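3.2 Preparation and maintenance of the hand-held grippers

The demonstrations were collected at the Borkside site with hand-held grippers of the same design, which we call Flukow units in the rest of this paper. Each unit has a gray printed housing, two fingers driven by a trigger, and a camera fixed to the body. The fingers have rubber pads that can be changed. The policy is later run on an arm that carries the same fingers, so any difference between the pads of the hand-held unit and the pads of the arm enters the data directly. For this reason we treated the pads as the main wearing part of the system.

In the first weeks we changed pads only when an operator complained. This was not a good method. A worn pad still holds a box or a bottle well, but it loses thin objects such as paper and film, and the operator corrects for it by pressing the trigger harder without noticing. The finger opening recorded in these episodes was smaller than in the earlier ones for the same object. From 3,863 recorded episodes we removed 188 where the pads were later found to be outside the limit given below.

After this we fixed a routine. The pads are wiped with a damp cloth and dried before each session, and they are inspected under a desk lamp. A pad is replaced when the ribs are flat at the tip, when the rubber has lifted from the finger, or after 24 hours of use, whichever comes first. Both pads are always replaced together. When only one is new, the two sides have different friction and a thin object turns in the grasp.

The fingers are then aligned. The operator closes the gripper slowly until the pads touch and looks at the contact line from the front. If the line is open at one end, the two screws at the root of the finger are loosened by a quarter turn, the finger is pressed by hand against the other one, and the screws are tightened again. We repeated this step up to six times on one unit before we found that the linkage pin was bent - the pin was then replaced with one from Hovland, and the problem did not return.

The last step is a sheet test, in which a thin sheet is placed between the fingers and pulled lightly by hand. It should resist evenly over the width of the pad. The test takes less than a minute and needs no instrument, and it found more faults than the visual inspection did.

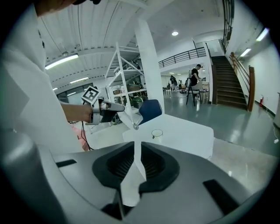
Figure 4. View from a hand-held gripper with a thin white sheet between the ribbed finger pads. A second gripper, with a square marker on top, is held at the left.

The marker card needs separate care. It must be flat and firmly mounted, and its corners must be clean, or else the pose estimate becomes noisy when the gripper is turned. We print the markers on matte card, as glossy card reflected the ceiling lights. After a card is changed, the offset between marker and fingertip is measured again using the Grodbridge jig and written to the unit's calibration file. The routine was written by Ro-un Ha and has been used without change since March. Its effect on the success rate of the trained policy is reported in Section 5.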